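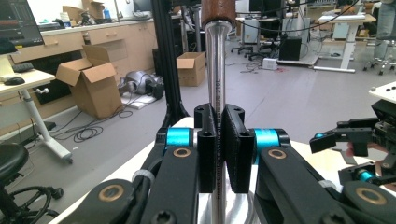 Page last changed: June 20, 2024

About Skillmont

Skillmont is a comics restoration and reprint house. We scan, clean, recolour and bind Australian newspaper strips and small-press comic books that have gone out of print, and we sell the finished volumes by mail order and through specialist shops. The company trades as Skillmont Press on its spines and as Skillmont on everything else, including invoices.

What we publish

The catalogue is organised into two lines. The Lirnlow Library collects daily and weekend newspaper strips in hardcover, in order of first appearance, with the weekend colour pages in a separate section at the back of each volume. Prireck is the paperback line and covers stand-alone comic books, mostly horror, western and science fiction titles printed on newsprint and never collected.

A title is eligible for either line when its rights position is documented and a complete run can be assembled from physical copies. Incomplete runs are held on the pending list. We do not fill gaps with redrawn pages. Where a single panel is damaged beyond recovery in every copy available to us, the panel is printed in its damaged state and noted in the apparatus.

We do not publish new material. Portfolios and scripts sent to the submissions address of other publishers are sometimes forwarded to us in error, and these are returned unread.

Source copies

Scans are made from printed copies unless original art or syndicate proofs are available. Proofs are preferred for black and white dailies, as line weight on newsprint varies with the press and the day's ink. For colour material the printed page is the only reliable record of the intended palette, and original art is used for line reference alone.

Bound newspaper volumes are scanned in a cradle and are not disbound. Loose pages are flattened under weight before scanning. All source pages are captured at full size, in colour, including those carrying black and white art, and the unprocessed files are kept. Corrections to later printings are made from these files and not from the printed book.

Copies lent by collectors are logged on arrival, photographed front and back, and returned by registered post. Lenders are credited in the volume unless they ask not to be.

Restoration standard

Line art is separated from the paper tone by threshold and then checked by eye at double size. Mechanical tint is the most time-consuming part of the job. Dot screens from the period do not survive automatic cleaning, and a screen that has been smoothed and then reapplied at a different angle will produce moiré on press. Screens are therefore retained from the scan wherever the dots are intact, and rebuilt by hand where they are not.

Colour is matched to the best surviving copy of each page, with an allowance for the yellowing of the stock. We do not add gradients, shadows or highlights that were absent from the first printing. Registration errors are corrected when colour falls outside the line by more than the width of the line itself. Smaller errors are left alone.

Lettering is never reset. Spelling mistakes in the original balloons stand, and continuity errors are listed in the notes at the back - readers have asked for these to be footnoted on the page, but the footnotes interfere with the panel grid.

Numbering and editions

Each Lirnlow Library volume has a first printing of 837 copies. The figure is fixed by the sheet count we can buy from the mill in one lot after allowance for spoilage, and it has stayed the same since the first volume. Prireck paperbacks are printed in runs of 500. Second printings are identified on the copyright page and carry a grey line at the foot of the spine. No volume has a variant cover and none is planned.

Volume numbers on the spine follow the order of the strip, not the order of publication. A set may therefore be issued out of sequence when a later year clears before an earlier one. The publication schedule is revised each April and lists only titles with completed scans.

The Onyshchenko collection

A large part of the Prireck line is drawn from the Onyshchenko collection, a private holding of newsstand comics to which we have scanning access under a written agreement. The agreement covers reproduction of the physical copies only. Rights in each title are cleared separately with the creators, their estates or the successor companies, and royalties are paid on copies sold. The collection is not open to visitors through us, and we cannot pass on requests to buy from it.

People

Latrice Thibodeaux is the managing editor and is responsible for title selection, rights clearance and the final sign-off on colour. She trained as a prepress operator and worked in newspaper production before moving to book work. Restoration is carried out in-house by two full-time staff. Indexing, introductions and historical notes are commissioned from outside writers, who are named on the title page of each volume.

Ordering and trade terms

Direct orders are packed in rigid board mailers and sent with tracking. Pre-orders are charged on dispatch. A copy that arrives with a bumped corner or a split hinge will be replaced if we are told within 14 days and sent a photograph of the damage - the damaged copy need not be returned.

Shops may order from us directly or through their usual distributor. Trade stock is supplied on firm sale. Standing orders can be placed for either line, and standing-order customers are allocated copies before general release.

Corrections

Errors of attribution are taken seriously, particularly for inkers and letterers, many of whom worked unsigned. Anyone with evidence for a credit should write to the editor with the title, issue and page number and a copy of the supporting document. Accepted corrections are published on the errata page for the volume and carried into the next printing.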